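Teaching a gripper to find the edge

Candela Paredes spends most of her working day looking at furniture from underneath. She is a researcher at Petrenko, where her group studies how robots touch large wooden objects that were never made with robots in mind. The project is called Fuduvwood, and its first results came out in March. We spoke to her and to her colleague Danica Kadlec about what they did and what they found.

The question behind the work is a narrow one. A robot arm with a camera near its gripper can usually recognise a chair or a table from across a room. Close up, the job gets harder. "Once you are a few centimetres away, you no longer have a chair," Paredes says. "You have a brown patch with some grain on it. The network that was quite sure of itself a second earlier now has very little to go on."

The usual answer is to remember the view from further back and trust it. Paredes wanted to know how much could be done with the close view alone, at the point where the fingers are about to meet the wood. Her group drove the arm by hand towards rims, rails and panels, and stored what the camera saw together with the readings from the motors. They ended up with 3362 approaches to 13 pieces of furniture, all of them made of wood and most of them second-hand.

Kadlec looked after the recording. She says the choice of used furniture was deliberate. "New boards are very even. A piece that has been in a house for years has scratches and dents, and those marks turned out to be useful. The model can hold on to a scratch and follow it from one picture to the next."

Curved parts were the main interest. A straight rail gives a clear line, and the older methods cope with it well enough. A rounded rim changes direction as the gripper moves, and where two curved pieces overlap it can be hard to say which is in front.

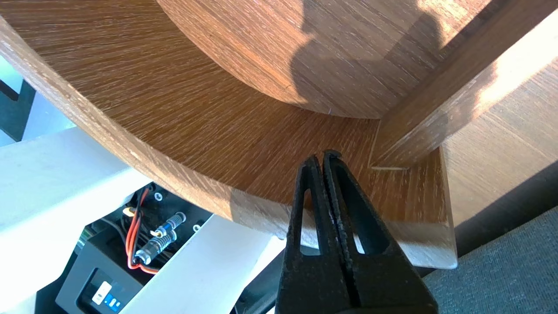 The closed fingers at the underside of a curved rim, close to where it meets a straight rail.

Light was the next problem. The group did not use blinds or studio lamps, and much of the recording was done in direct sun. "People asked us why we didn't just close the curtains," Kadlec says. "We wanted the glare. A bright stripe on a rail can look like a gap, and a shadow can look like the end of a board. If the method falls over when the sun comes out, I want to know that before anyone else does."

The shadow of the gripper itself caused more trouble than either of them expected. It moves when the arm moves, and in the first version of the model it was often marked as an edge. Paredes tried to remove it by training on pictures with painted-in shadows, which helped a little. What worked better was giving the model the position of the arm at each moment, so that it could learn which dark shapes travelled with the gripper and which stayed put on the wood.

With that change, the mean error in placing a rim fell from 10 millimetres to a little under four. On straight rails the gain was much smaller. Paredes is careful about how far the result reaches. "It is wood, it is one type of gripper, and the arm moves slowly. I wouldn't claim anything about glass or painted metal. We haven't tried them."

The comparison was made against Adeck, the group's own earlier method, which uses the view from further back. Adeck still wins when the light is soft and the object has not moved. When the furniture was nudged during the approach, the new method recovered in almost 30 per cent more of the trials. Kadlec thinks the two will end up being used together, with a handover somewhere in the last part of the movement. Where that handover should come is still being argued over.

Both of them mention contact as the weak point. The camera says where the rim should be, but a light touch on a rounded edge can slide, and the motor readings are too coarse to catch it early. A student in the group is now testing thin pressure pads on the fingertips. The first set peeled off within a day, and a different glue is on order.

The next round of recordings will be made with Clemelano, a furniture repair workshop that has agreed to let the group work there between jobs. Paredes hopes to include pieces that are partly taken apart, with loose rails and open joints. "That is where a repairer would want a second pair of hands," she says. "Holding one part still while they glue another. We can't do that yet. At the moment we can find the edge and touch it."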